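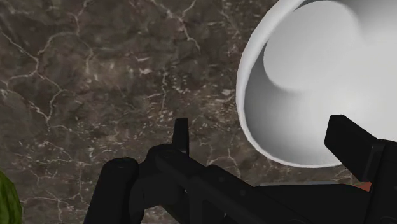 Our project looked at the old stone trade in Fatdale and at what is left of it in the town today. The first quarry opened in 1883 on the hill north of the river, and for two generations it was the main employer in the area. Most people now know marble only as a kitchen surface, dark brown with thin white veins running across it and a white bowl set on top. In Fatdale it was used for doorsteps, window sills, grave markers and the floor of the train station. We wanted to find out how much of that stone can still be seen and what condition it is in.

Background

The quarry was run by the Carkine company, which also owned the cutting sheds and a row of houses on Byun Street. At its busiest the company had 700 workers on its books. The stone was cut into blocks on the hill, brought down on a rail incline and sawed in the sheds by the river. The pay books in the town library show that sawyers earned more than quarrymen, and that boys were hired for washing and polishing. The sheds closed first. The quarry stayed open for rough stone a while longer and then filled with water.

Method

We split the center of town into four sections and walked every street in them during July. For each building we wrote down where marble was used, its main color and its condition, which we graded as good, worn or broken. Painted stone was left out unless a bare patch let us check it. We did the walks before 10 a.m. when the light was low, as the veins are hard to make out on dusty stone at midday. We then compared our notes with an old insurance map of the town.

Results

We found marble on 36 buildings. Most of it was in doorsteps and sills. The doorsteps were in the worst condition, with deep hollows in the middle and chips along the front edge. Sills on the north side of the street had more dark staining than those facing south. The station floor was the largest single area, and we graded it as good apart from the part near the ticket window, where several slabs have been replaced with concrete.

The houses on Byun Street were a surprise to us. We expected the company to have used its own stone there, but only the end house has any – a single step, now broken in two. The rest have brick steps that look original on the map and in the pay books.

Problems

Two streets in the east section were closed for pipe work and we did not get back to them. Grading was also uneven at the start. On the first morning we marked some steps as broken that we would later have called worn, so we went back and graded that street again. We did not have permission to enter the Fostanow mill, and its entrance hall is missing from our table.

Further work

The cemetery should be surveyed separately. It has its own records, and the grave markers carry dates, so wear could be compared with age. Our tables and street notes are in the school library in box 2325.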